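1/ Spent my lunch break trying to cancel a gym membership. The gym is called Tidach, and it's easier to join than a queue. Sixty seconds, one thumbprint, done.

2/ Leaving requires a form. The form is "available at reception". Reception is staffed between 6 and 7 in the morning, presumably by someone who also wants to leave.

3/ I have been 7 times since March. My neighbour did the maths for me, unprompted, over the fence. We're no longer lending her the whipper snipper.

4/ Rang head office. Was told my feelings were valid and my notice period was 60 days. Asked if I could freeze it instead. You can! Freezing has a fee. The fee is more than the membership.

5/ Khrystyna Shevchuk at work reckons you just tell them you've moved to Perth. She's told three gyms and a wine club. As far as the fitness industry knows she's been in Perth for years. 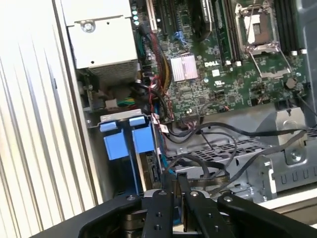 6/ Anyway, I told them Perth. They've got one in Perth. They've got two, and one has a sauna. I've been transferred, with their congratulations.

7/ Total paid so far: $183 in joining and "towel readiness" fees, plus the fortnightlies. Still haven't seen a towel.

8/ Setting an alarm for 5.30 to go and get the form. Might do some rowing while I'm there.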